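Stillwater Fly Fishing from a Boat
Evening class handout, session 4: lines, leaders and the drift

Tutor: Jarlath Ó Súilleabháin
On the water: Bindu Shetty and Parviz Mahmoudi

Bring this handout to the practical day at Hukura Water. Sections 1 to 3 cover what we did in class. Sections 4 to 6 are for reading beforehand. The notes on boat safety were given out in session 2 and are not repeated, but you must have signed the form at the end of them before you can go afloat.

1. The water

Hukura is 142 acres at full level and lies roughly south-west to north-east, so the prevailing wind blows along it. The lodge and jetty are on the sheltered western bank. The dam is at the north-east end, and boats must stay outside the line of yellow buoys.

Most of the fish are rainbow trout, with a smaller number of browns. All browns go back. The catch book for last season shows 939 trout returned from boats, most of them taken in April, May and late September. July and August are slow in daylight. If you can only come out in those months, fish the last two hours.

The shallow end, which the regulars call Ranjbar after the farm behind it, warms first. In March it is usually the only part worth fishing with a floating line. There is a drowned hedge running out from the second gate. You will lose flies on it, and you will also find fish along it.

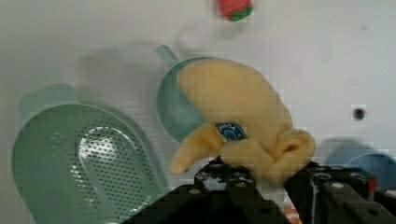
2. The drift

A drifting boat is set broadside to the wind and allowed to move down the water with both anglers casting in front of it. The speed of the boat decides how fast you must retrieve to stay in touch with the flies. In a light breeze you may hardly need a drogue. In a stiff one the boat will run over your flies before they have sunk at all.

The drogue is tied to the windward side, on the centre rowlock or on a clamp. Tie it off before it goes over. Pay the rope out by hand. When you want to move, get the drogue in before the engine is started, every time. A rope round the propeller in a wave is the most common call-out at Hukura, and Parviz has done enough of them.

To plan a drift:
Motor upwind close to the bank, not through the middle of water other boats are fishing.
Cut the engine well above the place you want to fish.
Let the boat settle before the first cast. It will swing one way or the other, and the rope can be moved along the gunwale to correct it.
Pick two marks on the shore and note whether you are sliding sideways.
If you take a fish, note the marks again and repeat that drift.

Each angler covers the water from straight ahead to his or her own end of the boat. The middle is shared by agreement. A right-handed caster is best placed in the stern and a left-handed one in the bow, if the boat faces the usual way, so that the back casts go outside and not across your partner's head. Glasses and a hat are compulsory.

3. Fly lines for the boat 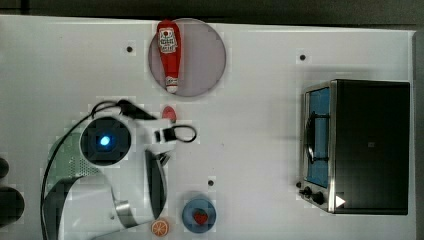

Weight-forward lines are the ones we use for nearly all boat work. The thick part, called the head, is at the front, with a long thin running line behind it. At the very end the head gets thinner again, and this front taper controls how the cast lands. For the shape, think of the red ketchup bottle lying on the grey plate, narrowing towards its white cap: the body is your head and the cap is where the leader joins. A short, steep taper turns over a heavy fly but lands hard. A long one lands softly and struggles with anything bulky in a headwind.

For the practical day you need a floating line and, if you have one, a slow intermediate. The class box has two Vuteck floaters and a Didinico intermediate, all seven-weight, which can be borrowed. Please wind them back on in the right direction. The coloured tag marks the reel end.

Clean a floating line before use with warm water and a drop of washing-up liquid, then dry it by pulling it through a cloth. A dirty line sinks at the tip, and the leader goes down with it. Stretch the line as well, a few yards at a time, if it comes off the reel in coils.

4. Leaders

A boat leader for a team of three flies is longer than most beginners expect. Start with this:

Fly line to top dropper: 6 ft
Top dropper to middle dropper: 4 ft
Middle dropper to point fly: 4 ft
Dropper length: 5 or 6 inches after trimming

Use 8 lb nylon throughout until you can cast it without tangles. Fluorocarbon sinks faster and is useful with buzzers, but it is a poor choice for dry flies in a flat calm. Droppers are made with a four-turn water knot, using the leg that points down towards the point fly. Wet the knot, draw it up slowly, and test it before you trim.

If fourteen feet is too much on the day, take off the middle fly first. Bahman Talebi fishes two flies all season and catches as many as anyone in the club.

Cut up old nylon and take it home. Loose loops of it left on the bank kill birds.

5. Retrieves

Floating line, wet flies: steady pulls of a foot or so, speeding up near the boat, then lift the rod and hold the top dropper in the surface for a few seconds. Many takes come at the hold. Do not lift off early.

Floating line, buzzers: no retrieve beyond taking up slack as the boat moves. Watch the place where the line enters the water and lift if it stops or slides away.

Intermediate line: count it down. Try five, then ten, then fifteen. When you get a take, write down the count. It is easily forgotten after a fish has been played and netted.

Dry flies: cast, leave alone, cast again. When a fish takes, wait until it has turned down.

6. Returning fish

Use the rubber-meshed net from the boat and keep the fish in the water while you unhook it. Barbless hooks only. Hold the fish upright, head into the wave, until it swims off strongly. Do not throw it. If a fish is bleeding from the gills it should be killed and counted towards your limit, unless it is a brown, in which case speak to the lodge when you come in.

Fish that are kept must be weighed at the lodge and entered in the book. The stocked rainbows go in at 800 grams, so anything much heavier has been in the water a while.

Arrangements for the practical day

Meet at the lodge at 8.30 in the morning. Boats go out at nine and come in at one for lunch, then out again until four. The day costs £39 including your share of the boat, payable to Wubit Workneh at the class before. Tea is provided, lunch is not.

Bring: rod and reel, nylon in 6 lb and 8 lb, flies, waterproof jacket and trousers, spare jumper, cushion, sunglasses, hat. Lifejackets are supplied and must be worn from the moment you step on the jetty. No studded boots in the boats.

Reading for session 5: the sheet on midge life cycles. Tie or buy six black buzzers, size 12, and bring them with you.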